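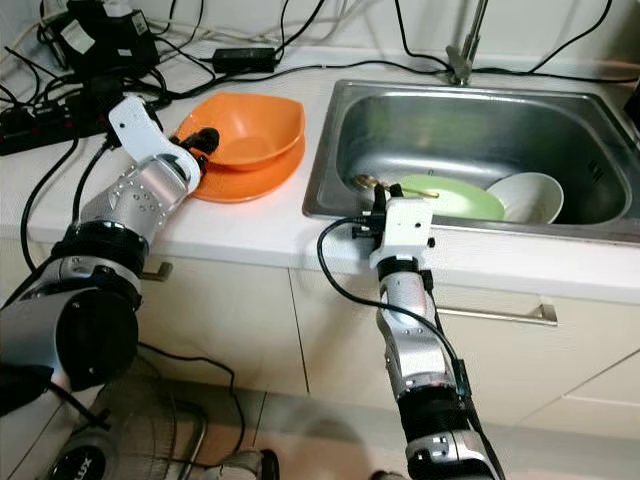
Kitchen counter, orange bowl and plate beside the sink side.

Tarkutwood, a memoir by Fadi Majali
Norkel pre-press inspection, second proof, August
Checked by: Randa Qaisi

1. Page count matches the contract (200)
OK. Two of those pages are blank and one is an epigraph I'd cut.

2. Chapter numbers run in order
FAIL. 38 chapters in the contents list, but the text skips from 21 to 23. Author says 22 was "folded in." Folded in where?

3. Dates and ages agree
FAIL. He is nine when the family leaves the farm and nine again at the new school, two winters later. The note about a late birthday doesn't fix this.

4. Real people cleared
OPEN. I have signed letters from 4 relatives. The uncle in the sawmill chapter isn't one of them, and changing his hat does not disguise him. Hold until we hear from the lawyer.

5. Quoted speech
OPEN. A full page of dialogue from a bus ride taken at age six. I don't believe it and I doubt readers will. Ask for a line in the foreword about memory.

6. Place names spelled one way
FAIL. Nasrallah Street is Nasrallah Road on pp. 61 and 140. Map has neither.

7. Photo permissions
OK for the family album. The Cosen school portrait has a studio stamp on the back and no release in the folder, so that one is OPEN.

8. Jacket copy
"Unflinching" appears twice. Once would be plenty. The jacket also promises a shipwreck. It's a rowboat and they were tied up.

9. Binding sample
Spine glue cracked at p. 96 on first opening. Printer calls this normal. Send another.

Result: not passed. Items 2, 3, 6 and 9 to be rechecked on third proof.
R.Q.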